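Wooden Toy Refurbishment and Lending - Interim Progress Report
Submitted to: Starnside Fund for Early Years Equipment
Prepared by: Tariq Cheema, Stock and Workshop Lead, Greltedico
Date: Apr 13, 2021

1. Period and scope

The report covers work on the wooden toy stock from January to the present date. It deals with inspection, repair, repainting and return to the lending shelves at Watulstead. The soft toy and book collections are funded separately and are not included.

2. Stock position

At the start of the period, 317 wooden items were on the register. All have been inspected at least once. Of these, 83 were set aside for repair. The remainder were cleaned, checked for splinters and lifted paint, and returned to lending without further work.

The most common faults among the set-aside items were chipped paint, raised grain along handled edges, and glue joints that had opened at a corner. Missing pieces were recorded separately and are dealt with in section 5.

3. Shape sorters

Shape sorters took more bench time than any other type. The body is usually sound and needs light sanding only. The loose blocks take most of the wear, and each block has to pass through its own opening without force after repainting. A second coat of paint on a cube adds enough thickness to make a tight opening tighter, so fit is checked again after the final coat has cured.

The box type now used as our reference is in pale wood with a clear grain and slightly rounded edges. It has openings in the sides as well as the top, which suits group use, as more than one child can reach an opening at the same time. Small knots in the wood are accepted if they are flat and firm. Knots that can be moved with a fingernail are filled or the panel is replaced. 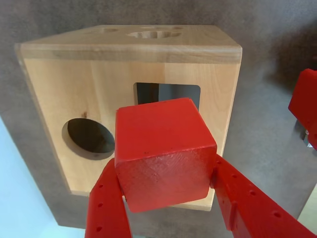
Red cube at the square side opening of the shape sorter.

Surface condition of the blocks is graded on a scale of 1 to 3. Grade 1 is free of visible marks. Grade 2 covers brush marks, specks and light scratches with the paint film intact. Grade 3 covers any break in the film that exposes wood. Grades 1 and 2 are passed for lending. Grade 3 blocks are stripped and repainted. In the first weeks we were repainting grade 2 blocks as well, and this was stopped on cost grounds. Gloss red and gloss blue are the colors held in quantity - yellow is on order from Khokhar and has been delayed twice.

4. Inspection of openings

Each opening is inspected from the outside and then from the inside with the lid off, where the lid can be removed. Inside edges had not been part of the old checklist. They were added after several boxes were found with smooth outer edges and rough inner ones.

The order of work is the top face first, then each side in turn, working to the right. Round and square openings are quick to check with a plain gauge.

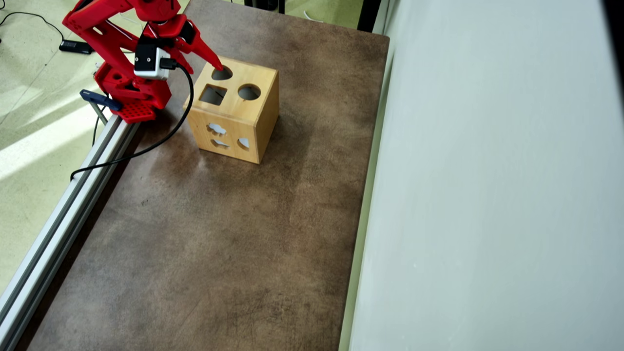
Lobed and curved openings take longer, as a plain gauge does not reach the narrow parts of the cut. For these we use a folded strip of fine abrasive paper, drawn through by hand, followed by a cotton cloth. Any thread caught on the cloth marks a spot for further sanding. The method is slow, but it has been more reliable than inspection by eye, and it will be kept for the rest of the project.

Boxes are also placed on a flat table and pressed at each corner to check for rocking. Rocking boxes are sanded on the base and checked again before release.

5. Missing and replacement pieces

Sets with missing blocks are held back from lending until complete. Khokhar has agreed to cut replacement blocks from our paper templates. The first batch was cut slightly oversize and was returned. The second batch was accepted and is waiting for paint. Star and leaf shapes are the hardest to match, and for some older sets it may be cheaper to retire the box and keep the blocks as spares.

6. Spending

Spending on abrasives and glue is under budget. Spending on paint is over budget for the reason given in section 3. We request approval to move the unspent glue allowance to the paint line. No change to the total grant is requested.

7. Work planned for the next period

- Paint and fit the second batch of replacement blocks
- Finish the remaining grade 3 repaints
- Add the inside-edge check to the printed lending checklist
- Review the older sets for retirement and send the list to Starnside for comment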